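Gripper comparison for bottle handling: progress report, June
Prepared for the Pivham equipment fund

1. Work since the last report
The two-arm cell is in daily use. We have been comparing the Pletus finger pads with the older Mühlbauer set on glass and plastic bottles, using the wire basket and the rack as pick points. Most of the effort has gone into gripping by the neck, where the capsule and the slope of the shoulder leave little flat surface for the pads. Wrist camera views are saved with every run.
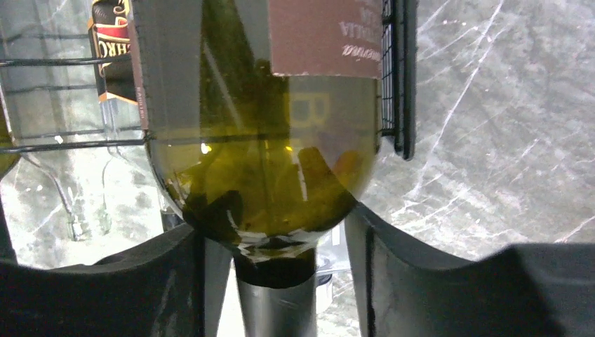 2. Results so far
We have logged 65 neck grips out of a planned 3000. Six ended in a slip, and four of those were with the Mühlbauer pads. The numbers are too small to choose between the sets. Green glass remains hard for the Puvow controller, which sometimes takes a reflection for the edge of the bottle. We have lowered the closing speed while we look into it.

3. Layout and next steps
Bottles that lean in the basket are the slower case, as the wrist has to come in at an angle and the bracket on top can foul the mesh.

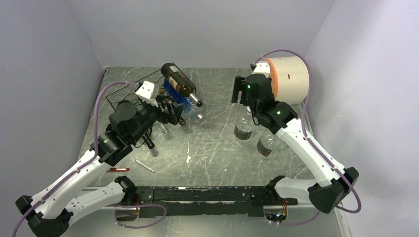 We would like to try a shorter bracket before starting the long run. The fixed camera will stay where it is so that the old and new runs can be compared. Cable routing also needs another look, mainly the slack near the front rail. Spending is within budget and we are not asking for a change to the end date.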